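Zetbridge im Alltag: unser Eindruck nach einem Frühjahr Datensammeln

Seit Mai arbeiten wir mit Zetbridge, dem Aufnahmepaket von Yook für die Teleoperation, und ich wollte mir mit diesem Bericht ruhig etwas Zeit lassen. Inzwischen liegen 1243 Episoden auf dem Server, von denen nach der Durchsicht 1088 ins Training gegangen sind, und ich muss sagen: Ich mag das Ding richtig gern!

Die Einrichtung war an einem Nachmittag erledigt, das Kalibrieren der Hände dauert morgens sechs Minuten, und wer einmal mit Zanex gearbeitet hat (wir haben uns da lange durchgequält), wird die übersichtliche Episodenliste lieben. Man sieht sofort, welche Griffe noch fehlen - Stifte zum Beispiel waren bei uns ewig unterbesetzt.
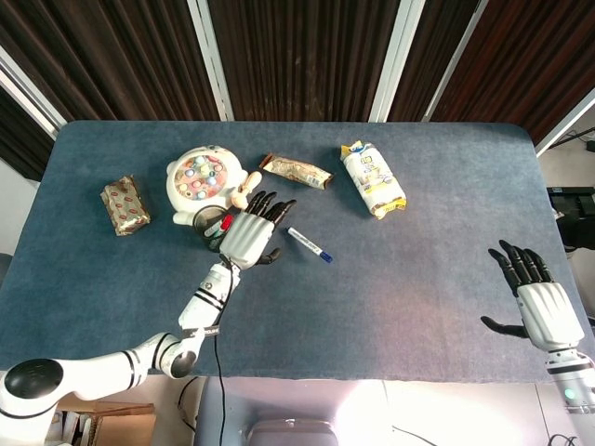
Beidhändiger Aufbau mit Snackpackungen und Stiften, linke Hand über dem runden weißen Spielzeug.

Am meisten Freude macht mir das Markieren während der Aufnahme. Meine Kollegin Lesego Msimang tippt aufs Pedal, sobald ein Griff danebengeht, und die Stelle ist später mit einem Klick zu finden. Knisternde Tüten und schmale Riegel sind übrigens dankbare Objekte, weil jede Wiederholung ein bisschen anders ausfällt.

Weniger schön: Der Export ins Clisodwood-Format bricht bei langen Sitzungen gern ab, und die deutsche Anleitung ist, freundlich gesagt, lückenhaft. Der Support hat aber jedes Mal am selben Tag geantwortet. Von mir vier von fünf Sternen, und den fünften gibt es gern nach, wenn der Export repariert ist.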